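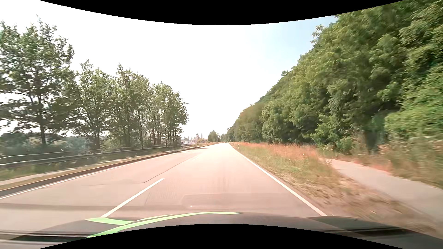 Grotley Road to get new lines, same old crack

TRASVILLE, Tuesday, October 6, 2020: The Town of Trasville has awarded the contract for repainting 11 kilometres of Grotley Road to Karamanlidis Pavement Marking, bringing to an end a tender process that at times moved slower than the left lane on a long weekend.

Crews will work east from the two-lane section, where the guardrail runs along under the trees, to the junction at the commercial end. The work will take 20 nights, weather permitting, and the weather has been asked nicely. Edge lines, centre lines, lane dashes and turn arrows are all included. The Town received 219 written submissions on the project in September, a good number of them on the colour of the lines, which will be white.

Residents have pointed out that white lines on pale asphalt are hard to pick out when the sun is high and the whole road goes the colour of a weak milkshake. The Town agrees. The contract specifies Brisance, a reflective marking paint, and a darker border behind the arrows on the approach to the junction, where three lanes currently have to sort themselves out in fairly short order. 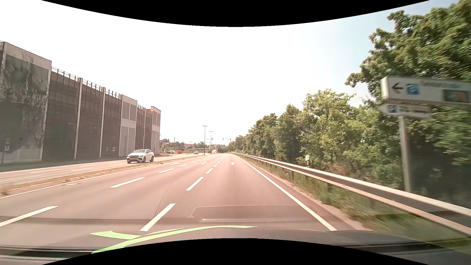

Prodromos Kouris told the public meeting that he had been driving the road for most of his adult life and had yet to see a motorist choose a lane on the strength of an arrow, though he would be pleased to be surprised. He also asked that the grass in the median be either watered or officially declared a feature. The request has been forwarded to Parks.

Manolis Zacharopoulos, project manager for the contractor, was more hopeful. "A good arrow gets read," he said. "A worn one gets interpreted, and then you hear horns."

The contract covers paint. It does not cover seam sealing, kerb repair or mowing behind the guardrail, all of which belong to other budgets with their own feelings. Drivers fond of the dark seam in the pavement may go on enjoying it until the resurfacing review next year. 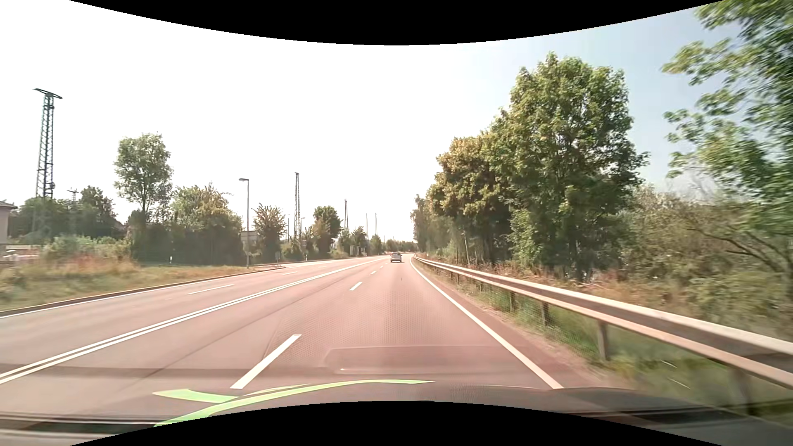 What drivers can expect

One lane will stay open in each direction overnight. The double line on the wider stretch will be done last, and passing over it will remain illegal before, during and after painting. Please stay off fresh markings. Paint picked up by tires is not eligible for reimbursement, and neither is paint on dogs.

Work notices will be posted at both ends of the road and on the Town website.

Recent releases
Leaf pickup: your street is on the list, please stop calling
Bylaw 404 (Basketball Nets) returns for third reading
Bridge Street detour extended, again
Arena parking lot reopens with most of its spaces

Media contact: Public Works Communications, Town of Trasville | © 2020 Town of Trasville | Back to top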